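Le câble de la pince droite

J'avais promis de raconter la panne d'août. Nous enregistrions des manipulations à la pince tenue en main pour le projet Eltomine, et sur 733 séquences, 11 étaient inutilisables. Toujours le même défaut : le signal d'ouverture de la pince droite tombait à zéro pendant 2 secondes, puis revenait.

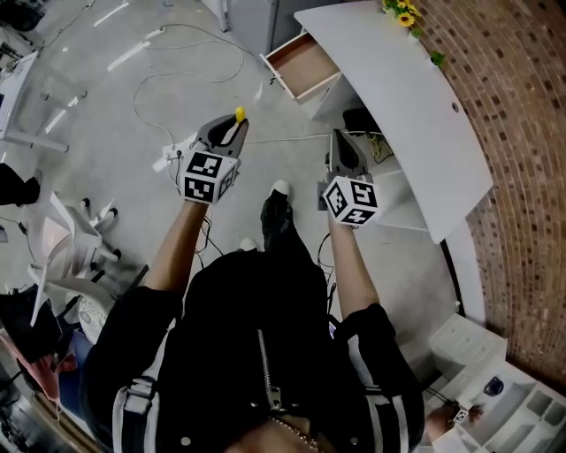

Les deux pinces en main, câbles sous les poignets.

Ronja Ljungberg a d'abord soupçonné le logiciel. Elle a relu les journaux une matinée entière sans rien trouver. Vilgot, lui, a échangé les câbles entre gauche et droite, et le défaut est passé à gauche. C'était donc le câble – plus exactement la gaine, pincée à la sortie du connecteur.
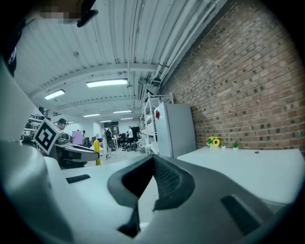 Nous avons commandé deux câbles neufs chez Isstead. En attendant, les essais ont continué avec un collier de serrage pour soulager le connecteur, et une vérification du signal avant chaque série.

Reste la question de sécurité, que j'aurais dû soulever plus tôt. Quand le signal tombe, le programme considère la pince comme fermée. Si un robot rejoue la séquence, il serre au mauvais moment.

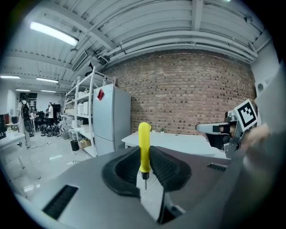

La nouvelle règle est simple : toute séquence avec un trou dans le signal est écartée, même courte. Vilgot voulait interpoler. J'ai refusé à cause des outils. Avec un tournevis tenu droit entre les doigts, tige vers le bas, une erreur d'ouverture suffit à le lâcher. Les 11 séquences sont archivées à part, et je publierai le script de tri quand Ronja l'aura relu.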